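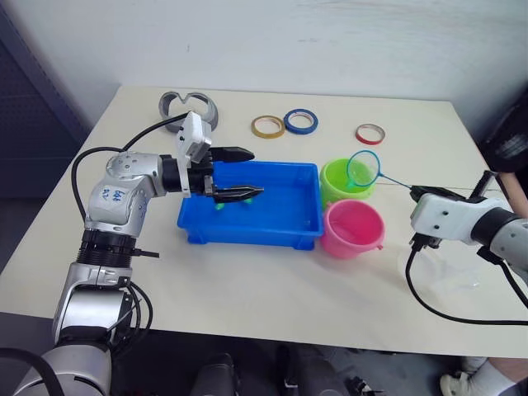

No. 645

**件名:** オンラインの輪で、おりんの余韻が消える／黙想の途中で全員が切断される
**起票:** ペンド・マサウェ(Liltumico 進行担当)
**対応:** ウェケサ・カエンバ(Liltumico 音響・配信)
**対象:** 「Katene」呼吸と声の輪、Nurnano 経由の配信
**優先度:** 高
**状態:** 解決済み(追加の要望ひとつ残り)
**受付:** 2026年5月

---

### 最初の連絡(ペンド)

ウェケサさん、昨夜の Katene、すごくよかったです! 初めての方も最後まで残ってくださって、歌の時間には画面越しなのに部屋がふくらむような感じがしました。だからこそ、どうしても直したいことがあります。

ひとつめ。おりんの音が変です。わたしの部屋では長く長く鳴っているのに、参加者のみなさんには「コッ」と鳴ってすぐ切れて聞こえるそうです。「木魚かと思いました」という感想までいただきました(それはそれで味わい深いのですが!)。余韻が消えるまで耳で追いかけて、そのまま沈黙に入る、という流れなので、余韻がないと入口がなくなってしまいます。

ふたつめ。後半の長い黙想の途中で、参加者が一斉に部屋から出されました。わたしの画面には「セッションは終了しました」と出ています。誰も何も触っていません。戻ってきてくださった方もいましたが、深いところにいた人ほどびっくりしたはずで、そこが心残りです。

使っているものはいつもと同じです。

- ノートパソコン(先月から使っているもの)
- Grallix の小さいミキサー
- マイクは声用とおりん用を別々に
- Nurnano のブラウザ版

試したことも書いておきます。

- おりんをマイクに近づけた → 最初の音が大きくなっただけで、余韻は同じように切れる
- おりんを布の上から専用の座布団に戻した → 手元の響きは美しくなった、配信では変化なし
- ブラウザを入れ直した → 変化なし
- 深呼吸した → わたしは落ち着いた

次の輪までに直るとうれしいです。楽しみに待っています!

---

### 返信1(ウェケサ)

詳しくありがとうございます! 「木魚かと思いました」は切り分けの材料としてとても優秀です。打った瞬間は届いていて、伸びている部分だけが落ちているわけですね。

まず、おりんと切断は別の原因だと思って進めます。同じ夜に起きたので一緒に見たくなりますが、片方を直したときに何が効いたのか分からなくなるので、順番に行きましょう。

おりんのほうから。お願いがふたつあります。

1. Nurnano を開かずに、ミキサーにヘッドホンをつないで、おりんを一打。余韻がどう聞こえるか教えてください。
2. 同じ状態でパソコンの録音ソフトに録って、ファイルを送ってください。消えきるまで止めないでくださいね。

1で痩せて聞こえたらミキサーかマイク、1が豊かで参加者側だけ切れるなら Nurnano の音声処理が怪しいです。個人的には後者に賭けています。会話向けの雑音除去は、ずっと同じ高さで鳴り続ける音を「空調の音だ」と判断して消しにかかります。おりんの余韻はまさにそれで、機械から見ると、とても美しい換気扇なんです。

### 返信2(ペンド)

美しい換気扇! 今度の輪で話してもいいですか?

やってみました。ヘッドホンで聞くと余韻はちゃんと長いです。ただ、部屋で直接聞くより薄い気がします。いつもは音の底に「うおん、うおん」というゆっくりした揺れがあって、わたしはあれに合わせて息を吐くのですが、ヘッドホンだと上のほうのキラキラした音だけ残る感じです。録音、送りました。途中で鳥が鳴いています。

### 返信3(ウェケサ)

鳥、いました。いい声でした!

録音を見て、賭けは半分当たり、半分外れです。低いほうがごっそりありません。おりん用の入力で低域カットが入っていて、つまみが500Hzのところまで上がっています。あの大きなおりんの芯の音はそれより下にあるので、いちばん大事な揺れが入口で削られています。

Grallix の入力は、音量つまみのすぐ横に低域カットのつまみが並んでいるので、暗い部屋で音量を上げたつもりで隣を回してしまうことがよくあります。わたしもやりました。しかも本番中に。

直し方です。

- おりんの入力の低域カットを「切」まで戻す
- 声の入力の低域カットはそのまま残す(息がマイクに当たる音を抑えてくれています)
- 戻したら音量は少し下げ、いちばん強く打ったときに赤いランプがつかないところを探す

ここまでできたら、もう一度ヘッドホンで聞いてみてください。

### 返信4(ペンド)

戻ってきました!! あの揺れが! ヘッドホンで聞いていて、そのまましばらく座ってしまいました。返信が遅くなったのはそのせいです。

暗い部屋で音量をいじった覚え、あります。ろうそくの明かりだけにしていた夜です。声のほうはそのままにしました。

ただ、友人に Nurnano で聞いてもらったところ、まだ途中で切れるそうです。「前より太い木魚」とのことです。 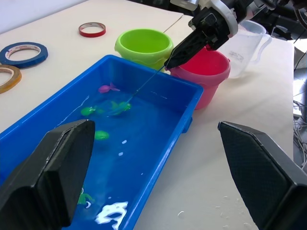 *水に浮かぶ、ピンクと緑の魚のおもちゃ。*

### 返信5(ウェケサ)

太い木魚、順調です! 入口は直ったので、残りは Nurnano の中だけになりました。

わたしが参加者役になって、ペンドさんの側の設定をひとつずつ変えながら聞かせてもらいました。その結果を残しておきます。変えるたびに一打、消えるまで待つ、を守ってくださってありがとうございました。

| 試したこと | 参加者側での聞こえ方 |
|---|---|
| 何も変えない | 打った音のあと、すぐ消える |
| 雑音除去を「弱」 | 少し伸びてから、急に消える |
| 雑音除去を「切」 | 伸びるが、音量が波のように上下する |
| 雑音除去「切」+自動音量「切」 | 最後まで自然に減っていく |
| 上に加えて「音楽モード」 | さらに低い揺れまで聞こえる |

5回目で、わたしも仕事を忘れました。これは届けたい音です!

途中の「音量が波のように上下する」は、自動音量が小さくなっていく余韻を追いかけて持ち上げ、また下げているためです。おりん本来の揺れと紛らわしいので、雑音除去だけ切って「直った」と思わないよう気をつけてください。速さが違います。おりんの揺れは一定で、自動音量のほうは気まぐれです。

今後の設定は次のとおりです。

1. Nurnano の部屋を開く
2. 音声設定から「詳細」を開く
3. 雑音除去を切る
4. 自動音量を切る
5. 音楽モードを入れる
6. 入力が Grallix になっているか見る

最後のひとつは抜けやすいです。パソコンを替えたときに入力が内蔵マイクに戻ることがあり、そうなると上の設定をどれだけ整えても、机のきしみが高音質で届きます。

それから、雑音除去を切ると部屋の音がそのまま乗ります。冷蔵庫、時計、廊下の足音。気になるようなら、おりん用マイクの向きを少し変えるだけでもかなり違います。鳥は残しましょう。

### 返信6(ペンド)

鳥は残します!

設定の紙を作って、ミキサーのふたの裏に貼りました。低域カットのつまみには小さな青いシールも。指で触ると分かるので、ろうそくだけの夜でも間違えません。

友人にもう一度聞いてもらいました。しばらく返事が来なくて、切れたのかなと思ったら「まだ聞いてる」と一言だけ届きました。うれしい!

切断のほうもよろしくお願いします。黙想の直前に「ここは安全な場所です、どこにも急がなくていいです」とお話ししているので、その直後に追い出されるのは、あまりにも……。

---

### 切断の件(ウェケサ)

こちらも見えてきました。管理画面の履歴を開いたら、終了の理由が「無音のため自動終了」になっていました。

Nurnano の部屋には、誰の音も入らない状態が600秒を超えると会を閉じる設定があり、初期状態で有効です。消し忘れた会議を片づけるための親切なのですが、黙って座ることが本番の会には困った親切です。

なぜ今まで起きなかったのかも気になって調べました。前の設定では、ペンドさんの部屋の音がときどき「音あり」と判定されていたようです。先月パソコンを替えたときに部屋を作り直していて、その新しい部屋では判定の感度が初期値でした。つまり沈黙が深まったから落ちたわけで、会としては大成功です。

直し方です。

- 部屋の管理画面で「無音時の自動終了」を切る
- 切れない契約の部屋なら、時間を最大まで延ばす
- 部屋の複製を作ると初期値に戻るので、複製のたびに見直す

Liltumico の契約では切れます。わたしのほうで切っておきました。部屋の名前も「Katene(自動終了なし)」に変えたので、間違って別の部屋を開いたら気づけるはずです。

試しに、ふたりとも無言で部屋に入って確かめませんか? どうせならちゃんと座りましょう。

### 確認(ペンド)

座りました! おりんを一打して、余韻が消えて、そこから長い沈黙。最後まで誰も追い出されませんでした。終わってウェケサさんが小さく「います」と言ったのがおかしくて、ふたりで笑ってしまいました。

そのあと本番の輪もありました。報告です。

- 余韻:参加者全員に最後まで届いた
- 切断:なし
- 歌の時間:音楽モードだと声の重なりが前よりきれい
- 困ったこと:雑音除去が切れているので、参加者のお茶をすする音がよく聞こえる

お茶の音は、みなさん笑っていたのでこのままでもいいかなと思っています。ただ、悲しみを分かち合う時間には少し静かにしたいので、何か方法があれば教えてください。
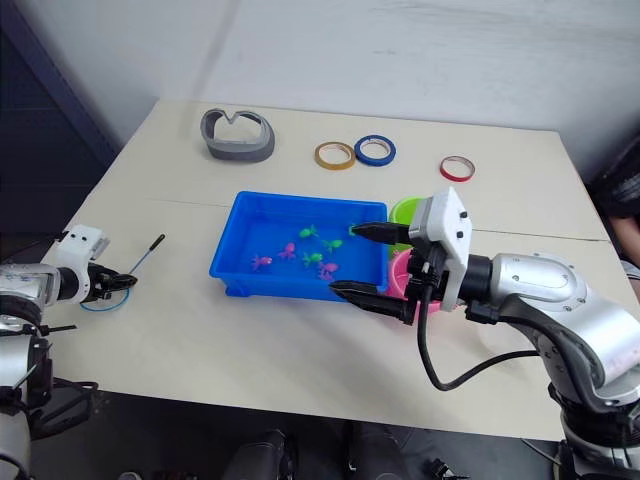

*緑の魚が一匹、水から上がるところ。*

### お茶の音について(ウェケサ)

音声設定は人ごとに別なので、ペンドさんの側だけ雑音除去を切っておけば、参加者の側は入れたままで大丈夫です! 今回は案内文で「全員、雑音除去を切ってください」とお願いしてしまっていました。わたしの文面です。直します。

新しい案内文の案です。使いやすいように変えてください。

> 音声の設定は、いつものままでご参加いただけます。話す時間のほかはマイクを切っていただいてかまいません。おりんの音は、できればヘッドホンかイヤホンでお聞きください。低い音の揺れまで届きます。黙想のあいだ画面が暗くなる端末をお使いの方は、画面の自動消灯を長めにしておくと安心です。

分かち合いの時間は、話す人だけマイクを入れる形がいちばん静かです。ただ、相づちや小さなため息が聞こえることに支えられる方もいると思うので、そこは進行のペンドさんにおまかせします。

### 返信(ペンド)

案内文、とてもいいです。「いつものままで」という言葉から始まるのが好きです。そのまま使います。

分かち合いは、最初だけマイクを切って、途中から入れたい人は入れる、という形でやってみますね。初めての方には、何も聞こえない中で話すのはさびしいと言われたこともあるので。

---

### 対応まとめ(引き継ぎ用)

**症状A:おりんの余韻が途中で消える**

- 原因:Grallix のおりん用入力で低域カットが上がっていた。加えて Nurnano の雑音除去と自動音量が余韻を削っていた。
- 対応:低域カットを切、雑音除去を切、自動音量を切、音楽モードを入。
- 確認方法:参加者役をひとり立て、一打して消えきるまで聞く。手元のヘッドホンだけでは Nurnano 側の問題は分からない。

**症状B:黙想中に全員が切断される**

- 原因:部屋の「無音時の自動終了」が有効だった。
- 対応:無効にした。部屋名を変更。
- 確認方法:無言のまま、自動終了の時間より長く座る。

**残っている要望**

- 8月の合宿では、会場の広間から同じ輪を配信したい。広間は天井が高く、おりんがよく回るので、マイクの位置を一から決める。Grallix をもう一台使えるか、ウェケサが確認。
- 合宿では厨房が隣。鍋の音がどのくらい入るか、一度録ってみる。昼の支度と朝の輪が重ならないように、ペンドから台所組に相談する。

### 追記(ペンド)

台所組に話しました。朝の輪のあいだは豆を水に浸すとか、音の出ない仕事を先に回してくれるそうです。それと、おりんが聞こえるなら戸を少し開けておきたいと言われました。録音テストのときは戸を開けた場合と閉めた場合、両方お願いします!

### 追記(ウェケサ)

了解です、両方録ります。広間のテストは別のチケットを立てるので、こちらは閉じますね。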